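Open afternoon at Skelen: a visit to the demonstration room

Posted 2023-02-05

I went to the Skelen open afternoon expecting a robot, and for the first hour I didn't see one move. What we got was a talk with slides, coffee in the corridor, and then a room where people do small chores with their hands full of plastic.

The pitch goes like this. Teaching a machine to tidy a table by writing rules for it has not worked well, so Skelen collects examples. A person holds a gripper in each hand, does the job, and the cameras on the grippers record what the tool was looking at. The recordings go into a model called Besik. Besik is supposed to learn from them what to do when the grippers belong to a robot and no one is holding the handles.

Rokeya Matubbar, who showed our group around, said they had 1,091 recordings of tabletop tasks so far. I asked how many were good. She said 84 had been thrown out in the last review, mostly for tracking errors, and that the rest were "usable." I wrote down the word and asked what it meant. Usable means the software could work out where both grippers were from start to finish. It says nothing on whether the person did the job in a sensible way, and I think that ought to be on a slide. 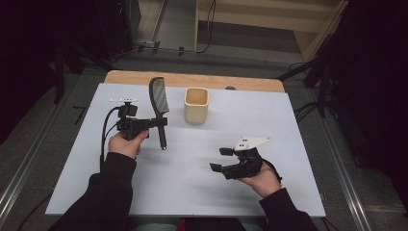
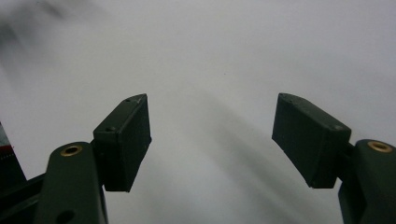 Skelen Demonstration Group, Tabletop Tasks

The comb was the part I kept coming back to. Jawad Qureshi, who has been recording since September, told me a thin handle is a fair test because a sloppy grip lets it turn. Fine. But the person closing the jaws already knows what a comb is and which end to take, and I couldn't get a clear answer on how much of that survives in a video from the fingertips. The patterned plates on top of the grippers give position. They don't give intent.

I was allowed to try a pair. They are less awkward than they look, though my wrists noticed after 2 attempts. I also caught myself moving in a slow, polite way that I never use at home. If everyone does that, Besik will learn to be slow and polite. Fouzia Paracha, from the training side, agreed this happens and said they ask people to work at normal speed. Asking is not the same as measuring, and she didn't claim it was.

Then the results. On a comb-and-cup task the trained arm managed 80 percent, according to the handout. Same table and same objects, it says in the small print. Arsalan Bangash took the question about other tables and said those trials were planned. The live demo was called off over a calibration problem, so I can't tell you what 80 percent looks like.

I don't want to be unfair. The staff answered what they were asked, and the hand-held method is clearly cheaper than steering an arm by remote control all day. Vanderleia Fontes, who came with me, was more impressed than I was and has asked for a second visit. I'll go along if the arm is running, and I'd like to bring my own comb.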